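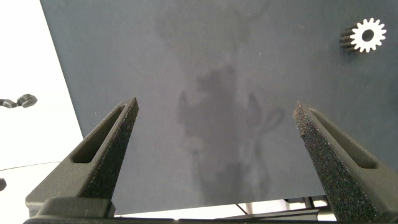 How many hand-guided or remote-controlled runs does it take before an arm can place a gear on a peg by itself?

Youssra Nasr
Plan on 50 clean runs per gear for a first attempt, and 200 if the start position varies. Discard any run where the operator stopped to think, as the policy will learn the pause. Log gripper width at the same rate as joint position.

Thanasis Panagiotou
We used 235 for spur gears and it was enough. Bevel gears are worse. The approach angle matters more and the operator can't feel the teeth meet over a remote link. Slow the last part of the descent and keep the speed the same in every run. If one person leads with the left arm and another with the right, train on them separately first.

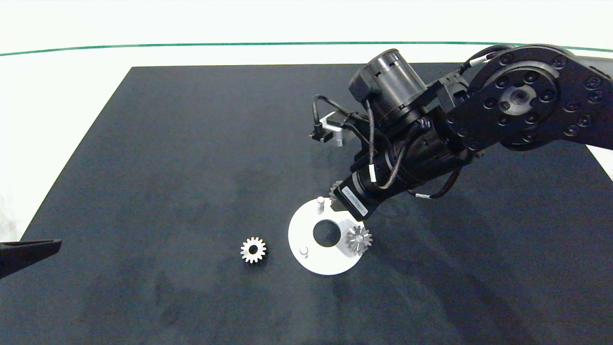
Lurdes Cardoso
Disagree on the speed. A constant slow descent gave us a policy that stalled just above the peg. We had 1247 runs by April and the fix was to record recoveries: start with the gear tilted or off centre, then correct it. Guiding by hand gets better contact data than remote control, but your arm ends up in the head camera's view, so mask it or use the wrist view only.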